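Tiempo de lectura: 4 min

Convocatoria de participantes: taller de reacondicionamiento de ordenadores de sobremesa

La Asociación Aditz abre el plazo de inscripción para la nueva edición de su taller de reacondicionamiento de equipos informáticos, que se impartirá en el local de Leslow a partir de octubre. Se ofrecen 17 plazas, destinadas a personas mayores de edad empadronadas en la comarca, con preferencia para quienes se encuentren en situación de desempleo.

El taller tiene una duración total de 46 horas lectivas, distribuidas en sesiones de tarde, de 16:30 a 19:00. La inscripción y los materiales son gratuitos. La asociación entregará un certificado de aprovechamiento a quienes acrediten una asistencia mínima del ochenta por ciento y superen la práctica final.

Objeto del taller

Los equipos sobre los que se trabaja son torres de sobremesa cedidas por oficinas y centros educativos al término de su vida administrativa. En la edición anterior se recibieron 111 unidades. Las que superan la revisión se destinan al programa Agbeko, de préstamo de ordenadores a estudiantes de secundaria; las restantes se desmontan para recuperar piezas y el resto se entrega al gestor de residuos autorizado.

Cada participante tendrá asignada una torre desde la segunda sesión y será responsable de su ficha de trabajo, en la que anotará las piezas retiradas, las sustituidas y el resultado de cada comprobación. Las fichas se conservan en el taller y no pueden sacarse de él.

El programa comprende los siguientes bloques:

Seguridad eléctrica y protección frente a descargas electrostáticas.
Apertura del chasis, limpieza interior y registro de etiquetas.
Identificación de los elementos de la placa base: zócalo del procesador, ranuras de memoria, chipset y puertos SATA.
Cableado de datos y de alimentación: desconexión, recorrido y sujeción con bridas.
Comprobación de módulos de memoria y discos.
Borrado seguro e instalación de un sistema operativo libre.

Se dedica especial atención al cuarto bloque. Buena parte de las incidencias registradas en ediciones anteriores procedía de conectores mal asentados o de cables devueltos a un lugar distinto del que ocupaban. El alumnado deberá reconocer el conector principal de alimentación, seguir el recorrido de los cables SATA y comprobar que los mazos no invaden el espacio de los ventiladores antes de cerrar la caja.

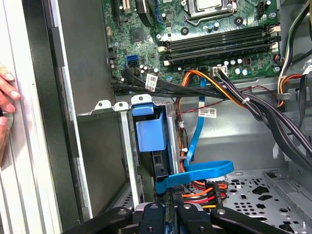

Adanna, participante de la edición anterior, escribió en la hoja de valoración que había llegado sin haber abierto nunca un ordenador y que lo más difícil no fueron las piezas, sino volver a dejar los cables como estaban. Pedía también más tiempo para la práctica de memoria, petición que se ha atendido con 2 sesiones adicionales.

Requisitos

No se exige titulación ni experiencia previa. Es necesario comprender instrucciones escritas en castellano y poder manejar herramientas pequeñas, en particular destornilladores de precisión y alicates de corte. Las personas que precisen alguna adaptación del puesto deberán indicarlo en la solicitud.

Por razones de seguridad no se permite el acceso a las mesas con anillos, pulseras metálicas o ropa de mangas anchas. Queda asimismo excluida la apertura de fuentes de alimentación, que no forma parte del programa.

Solicitud y selección

La solicitud se presentará en el modelo disponible en la secretaría de Aditz, acompañada de copia del documento de identidad, certificado de empadronamiento y, en su caso, tarjeta de demanda de empleo. El plazo permanecerá abierto durante todo el mes de septiembre. Las solicitudes incompletas podrán subsanarse en los cinco días hábiles siguientes al requerimiento.

Cuando el número de solicitudes supere el de plazas, se aplicará el criterio de preferencia señalado y, en caso de empate, el orden de entrada. La lista de personas admitidas y la de espera se expondrán en el tablón de la sede. Quien no acuda a la primera sesión sin justificación perderá la plaza.

Más convocatorias
Préstamo de equipos Agbeko: bases para centros de secundaria
Minemier: curso de iniciación a la soldadura blanda
Recogida de monitores y teclados en el local de Leslow
Horario de la secretaría en agosto

Asociación Aditz. Contacto: secretaría de la sede, martes de 10:00 a 13:00. Todos los derechos reservados. Volver arriba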